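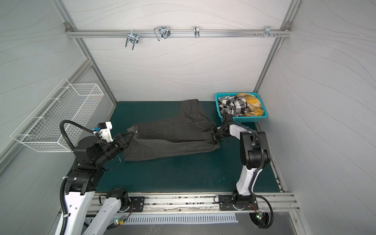
# A turquoise basket for eight pounds, reviewed at greater length than it deserves

I went into Bullberg in Brindow for a lightbulb and came out with a plastic basket. It was £8, it was turquoise, and it was stacked by the till with a lot of others exactly like it, which ought to have been a warning. The label said "multi-purpose". I have so far found one purpose, which is holding clean clothes between the line and the moment somebody feels strong enough to fold them. In my case that can be a long moment.

I've had it since June, so this is a proper review and not one of those where the parcel has been open for ten minutes.

## What you get

A rectangular basket with holes in it. The rim is thick and rounded, and I'd put that first among its good points. My old one had a rim like a bread knife and you carried it upstairs in the knowledge that it was winning. With this one I can hang a full load off my fingers and still use them afterwards.

The holes are neat little squares and oblongs in rows, and they let the air through. They also let you see what's inside, so there is no pretending you've dealt with the washing. A grey sleeve looks out at you through the grid all evening. If you'd like a basket that keeps your secrets, the one to have is the willow thing with the lining that Căpraru sells for £70. I have picked it up in the shop several times and put it down again.

The colour is loud. It matches nothing I own. Against the dark green mat I fold on it looks as though it was chosen by someone else, and my friend Vangelis Koutsoukos, who has opinions about interiors, has asked twice whether it's staying. 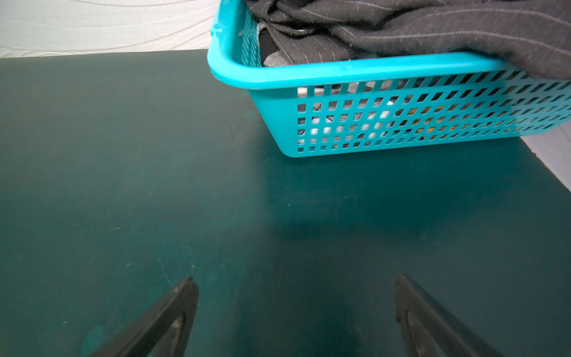 Capacity is better than I expected. It will take a couple of shirts and a pair of trousers without any thought on your part, and more if you push. Pushing is a mistake, though. Clothes that have been pressed into a corner come out with that corner in them, and I've ended up ironing things that were perfectly fine when they went in. Trousers are the worst for it. They slither up one side, flop over the rim and stay there like a guest who has missed the last bus.

## The trousers test

Every basket I own gets tested on the same garment, a pair of charcoal pinstripe trousers from Gora. They cost £70, by a long way the most I've spent on legs, and they go in at 30 degrees and get treated with respect until they reach the basket.

Pinstripes are a cruel thing to fold. A plain pair can be a little crooked and keep it to itself. With stripes, every wobble is drawn on for you. You lay them lengthwise, get the waistband at one end and both hems together at the other, pull gently, and then discover that the upper leg has wandered off towards the wall on business of its own. Back you go. I reckon a fair fold takes three attempts, and the third is usually the one where I lower my standards.

What I wanted to know was how much damage the basket does before you even start. After a night at the bottom under two shirts: bad creases, including one across the knee that I wore to a meeting. After a night on top, draped loosely: soft rumples that mostly went with a firm hand. So put the trousers in last. It's hardly a scientific breakthrough, but it took me until the second month.

## Where to put the thing

It lives in the back right corner of the mat. I tried it at the front, where you'd think it would be handy, and kept reaching over it. I tried it on the floor and kept bending down, and my back sent a strongly worded note. In the corner it's near enough to pull from and far enough off that a trouser leg can be laid out full length without landing in it.

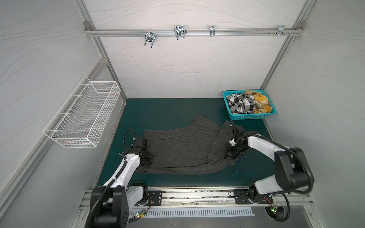
I also own a white wire basket, which hangs on the left-hand wall and was meant to make the turquoise one unnecessary. It was going to be for socks. The mesh is fine and square and I like the look of it very much, so much that I seldom put anything in it. As storage I'd give it two out of five. As something to look at while sorting washing it's a solid four.

Then there are the metal hooks and clips on the rail along the back. They don't match each other, as I bought them at different times in different moods. The wide looped one is a pleasure. The little narrow one I keep meaning to find a job for. If you're choosing between hooks and a basket, get the basket first: a hook asks you to decide about one garment, and a basket lets you put off deciding about all of them.

The mat isn't part of this review, but someone will ask. It's dark green, it shows every scuff, and fluff is drawn to it from neighbouring rooms. I'd buy a paler one next time.

## Things that annoyed me

- The label left a sticky patch that took white spirit and bad language to shift.
- It squeaks when set down on a tiled floor. On the mat it's silent.
- Small buttons catch in the holes if you drag a shirt out in a temper. Lift it out instead.
- It came in turquoise only. There was a gap on the shelf marked "stone", and I think about that gap.

## Things that didn't

- It rinses clean under the bath tap.
- It's light enough to carry in one hand with the peg bag in the other.
- Loud checks look rather good in it. My mustard plaid and the black-and-white check seem to have found their natural home, and next to those two the basket stops looking like the mistake.

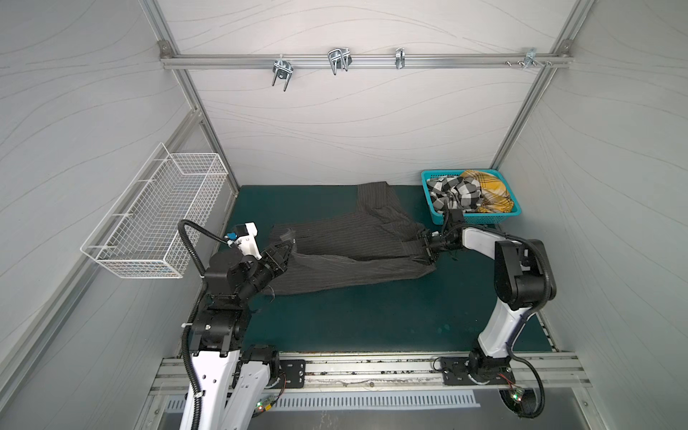 ## Would I buy it again?

Yes, though I'd go on a day when they had stone. Genivaldo Brandão next door borrowed mine for a weekend, brought it back with a lemon in it (no explanation) and has since bought two, both turquoise. He keeps one for potatoes. I asked him whether the holes were a problem and he said not for potatoes.

Four out of five. I've knocked off the last mark for the sticky label. The Gora trousers get three and a half, and lose most of theirs at the knee.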